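4. Zeroing the jaws and checking the width signal

Fondero reads jaw width from the finger view of each hand-held gripper and writes one number per image to the width track. Everything later in this guide trusts that number, including the parts that have no business trusting anyone. Do this section once per gripper, and again whenever a finger has been taken off, dropped or "only slightly" adjusted.

Before you start

You will need both grippers plugged in, a clear patch of table and the Dultbridge logger running. If the logger is not running, the calibration window will still open, look cheerful and save nothing. We have had a ticket about this since November.

4.1 Open the Width tab and pick the gripper, left or right. Fondero guesses which is which from the order you plugged them in, so check the name in the title bar before you believe it.

4.2 Press Clear. The old open and closed values should both read as blank. If either still shows a number, press Clear again, with more feeling.

4.3 Point the gripper down at the table and let the jaws open all the way. Keep your finger off the trigger. Press Set Open and hold still until the counter under the preview reaches 300.
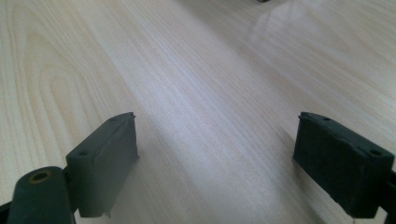 Does the table need to be a plain colour for Set Open to work?
A plain colour is best, but wood grain is fine. The finder looks for the outline of the two pads and ignores faint lines between them. What upsets it is a dark tablecloth, which it will happily take for a third finger.

4.4 Squeeze the trigger until the pads meet, then press Set Closed. Squeeze as you would in normal work. Crushing the pads together gives you a closed value you will never reach again, and every later grasp will be recorded as slightly open.

4.5 Press Save. The file goes into the session folder under the gripper's name. Do not rename it to something sensible; the loader only recognises the silly name.

Note: The raw scale runs from 198 (closed) to 3901 (open) on a freshly built pair of fingers. Yours will differ a little. If your open value comes out smaller than your closed value, you have pressed the buttons in the wrong order, and the software will not mention it.

Caution: Never copy a width file from one gripper to the other to save time. The fit will look perfect in the preview and wrong in every recording you make with it.

Checking against a real object

4.6 Put something you can hold firmly on the table. A cup or tumbler is good, as it has an obvious width and survives a poor grasp better than an egg does. Start a short test recording.

4.7 Pick the object up with one gripper, hold it in the air, then set it down and let go. Leave the other gripper resting open. You want one track that moves and one that stays flat, so that you can tell at once if the two have been swapped.
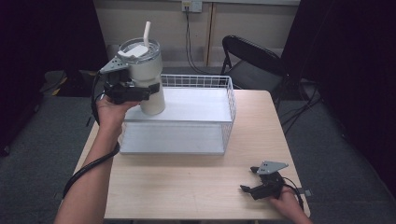
Play the recording back with the Width plot switched on. The working gripper should show a drop, a level stretch for as long as the object is held, and a rise when it is released. The level stretch matters most. If it wobbles, the finder is losing a pad edge, usually to the object itself; raise Edge Patience by one step and try again. The idle gripper should draw a line so dull that you wonder whether the plot has frozen.

If both lines move together, the two streams have been given the same device number. Close Fondero, unplug both grippers, plug in the left one, wait for its name to appear, then plug in the right.

4.8 Tick Mark Grasps and play the recording again. Fondero should place one grasp marker and one release marker. More than one of each means the threshold is too tight. The default is 639, chosen by Sławomir Głowacki after a long afternoon with a bag of tennis balls, and it has outlived three attempts to improve it.

When the open value drifts

Over a long session the open value can creep, mostly from the fingers settling on their pivots. Fondero checks for this whenever the jaws have been fully open for a few seconds and shows an amber bar if the reading has moved. Amber is advice. Red means the recording will be left out of the training set, however nicely you ask.

4.9 To clear an amber bar, pause the recording, open the jaws fully over the table and press Refresh Open. There is no need to repeat Set Closed.

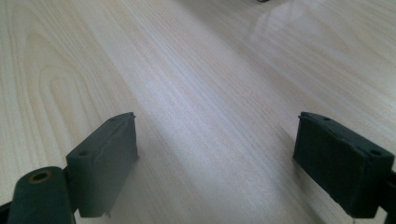 Kartini Kwok: I refresh before every batch now, amber or no amber. Red came up on me halfway through a folder once and the planner refused the whole lot. Could you put the button on the main page?

The button is on the main page from the next release, between Pause and Discard. Please read the label before you press it.

4.10 Once both grippers show green, lock the Width tab with the padlock in the corner and go on to section 5, Lining up the head view.

We use cookies to remember your language and manual version. Accept all | Manage settings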